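Open day at the Fudenden building, Valdovinos

I almost skipped this one. The bus from Altamach takes 40 minutes, it was drizzling, and the flyer I picked up back in January promised "desks, benches and everyday things," which could mean anything. But I like looking at places where people work, so off I went on April 5, 2018, with a sandwich in my bag.

You start downstairs at the coffee table (good coffee, terrible cookies) and then wander up to the workrooms on your own. 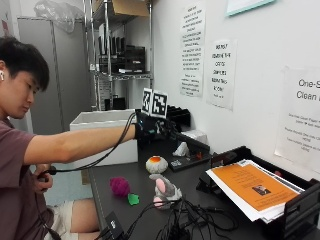 Soft toys were my favorite part of the whole visit! I have a weakness for anything small and knitted, and I've been hunting for a decent bunny for my niece since forever. The gray plush one lying on its side on the dark tabletop, with pink inside its ears and pink paws, is just the kind I mean, and I'd happily have swapped my sandwich for it. I also liked the fuzzy magenta ball a lot.

After that I got properly nosy about the desk stuff. I'm redoing my own corner at home and I can never decide between trays and boxes — trays look nicer, boxes hide more.

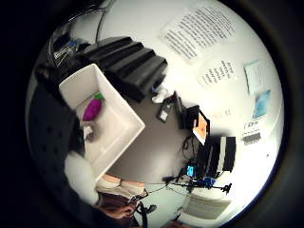
My last desk had drawers, and I filled all nine of them with junk within a month, so drawers are out. I'm leaning toward something open that sits against the wall, plus one tray for mail. Pendetero, the little office shop by the Valdovinos bus stop, had a nice one in the window, but they were closed by the time I walked past. Next time! 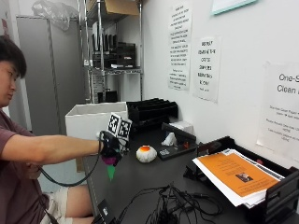

Papers in the black tray, orange sheet on top, and the slotted organizer back against the wall.

I stayed until they started stacking the coffee cups. Entry is free, the stairs are steep, and the last bus back to Altamach leaves earlier than you'd think, so check the board when you arrive.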